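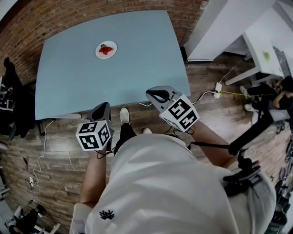 Small plate, light blue table.

Week 3 - Why the Plate Matters

Welcome back, everyone, and thank you for the lovely reading responses, which I enjoyed over a very large pot of tea. We left off with portion size, so let's pick up there and wander a little into color and contrast.

When food sits close in tone to the plate under it, people tend to serve themselves more. A strong contrast - red on white, say - makes the edge of the serving easier to judge. Keep this in mind when you plan your own menu for the Osetti assignment, and please do try it at home with whatever dishes you own!

A few things to bring next time:
Your food diary, even if it has gaps (mine always does)
One 300-calorie snack, written out with amounts
The Donell chapter on sharing plates, first half only

Remember that the 2,000 calories printed on labels is a general guide, and your own needs may sit well above or below it. We'll come back to that in January, when we get to labels properly.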